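Zeteo household handling project: progress report to Feltcombe
Prepared by Blandine Boyer, 9/28/25

We've had a terrific stretch since the last report, and I'm pleased to say the collection side is now running the way we hoped it would when we wrote the proposal in March. We have 754 accepted demonstrations in the library. Each one is a person doing a small everyday job with a pair of hand-held grippers, and the learning system trains on the recorded movement and video together.

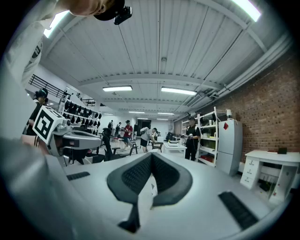 Having several people collecting in the same room has made a big difference. Gaëtan Deschamps wrote a short start-up check for the grippers, and new collectors get through it without help by their second session. We turned down 42 recordings, mostly for lost tracking or a late start, and Aurel Radu has kept them aside so we can tune the automatic filter (he's quite fond of the bad ones, and they've been very useful).

The task list has grown to 19. Tabletop jobs are still our favourites for training new people: picking up a book, shifting a cup, straightening what's left.
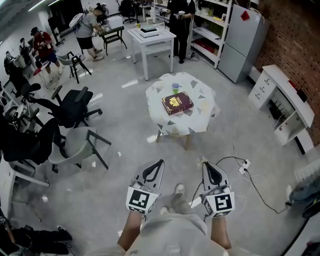 We'd like more variety in the next round, especially in how things are laid out at the start. The early model copes well with layouts it knows and gets muddled when two objects sit close together, so we'll be aiming new examples squarely at that.

Spending is on budget. We do need 2 more sets of grippers before the next block, and Blandine Besson will send the quote separately. Labelling guidelines are attached, with Gaëtan Caron's changes marked in colour.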